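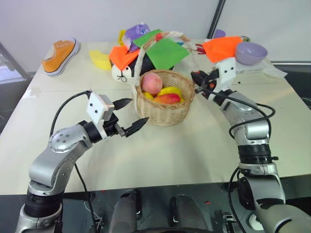
December, Brestthorpe shop

Grease change on the indexing conveyor, second entry. Carrying on from Raed's page.

Old grease in the two drive-end bearings was the lithium stuff from before the rebuild. Wiped out what I could reach, flushed with mineral spirits, let them drain over lunch. The spirits came off dark brown with a bit of fine metal in it. Kept a jar of the flush on the shelf over the sink, labeled, please leave it there until Parvaneh has looked at it.

Repacked with the Fluvon calcium sulfonate, 8 grams per bearing by the scale. Ran the belt empty at low speed for 5 minutes to spread it, then wiped the purge off the seals. Seal on the far side is nicked. Fine for now, but it goes on the order with the next Danzer parts.

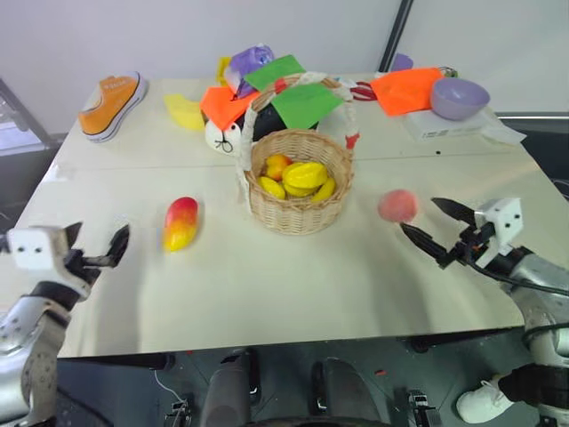 Chain got the Zinico oil, brushed on the inside of the links while turning it by hand. Do not use the spray can on this one, it throws onto the belt and we spent a whole morning cleaning that off last time.

Motor current before the change was 5 percent over what Ehsan wrote down in the fall. Have not taken the after reading yet. The meter is with Abbas. Will do it at the same belt speed and with the guard on, otherwise the two numbers are no use side by side.

2:30 pm. Housing at the drive end reads 66 F after an hour of running. Idle end the same. No noise from either one. There was a faint tick from the chain once per turn, which I put down to the master link. Clip is seated and facing the right way, so I left it. 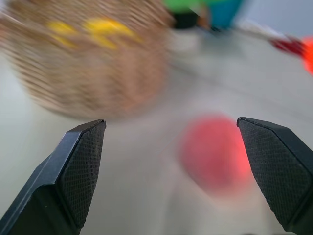
Interval: Ataahua wants 1,000 hours between changes. I would go shorter on the drive end until we know where the metal came from. Left it at 1,000 on the card with a pencil note to check the purge color at the halfway point.

To do:
Far side seal, order
Current reading when the meter is back
Ask Parvaneh about the jar
New brush, the old one is shedding bristles into the oil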